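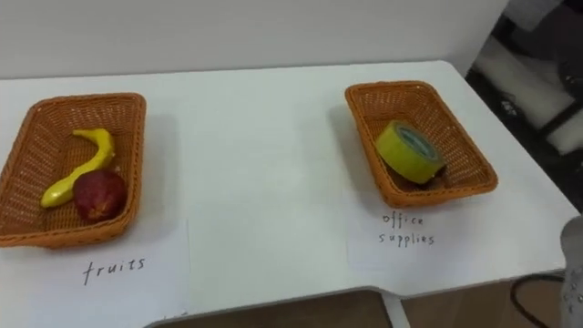

Photo: Ollidden Community News

Food swap shelf at Ollidden gets a second morning

The food swap at Ollidden hall is going up to two mornings a week from September, after a summer when the shelves were bare well before closing.

Same deal as before. Bring what you won't eat, take what you will. Tins, packets, fruit and veg, bread if it's baked that day. No money changes hands and you don't have to bring anything to take something.

Doors open at 9.30am, shut at noon. The new session is aimed at people who work shifts at the Darkarport depot and kept missing the old one. Parking is round the back, not on the verge please, the parish has had complaints agian.

Belleo, the greengrocer on the corner, will be sending over whatever is left from the day before. Mostly apples and carrots at this time of year, squash later on. Rüegg bakery is in too, with 21 loaves for each session. First come first served on those, one per household until 11am and then it's a free for all.

A few things the swap can't take: anything opened, anything home-bottled, raw meat or fish, baby formula. Eggs are fine if they're in a box with a date on. Frozen stuff is a no for now, the hall freezer packed up in July and a replacement would cost more than the swap has got. There is £50 in the pot so far. A cake sale is planned, details when we have them.

Bags are running short aswell. If you've got a drawer full of carriers or a couple of strong boxes going spare, drop them in at the hall during opening hours.

Help is wanted for setting up, 3 people each session, from 8.45am. Light lifting, tea provided. Put your name on the sheet by the kitchen hatch or ask at the Belleo till.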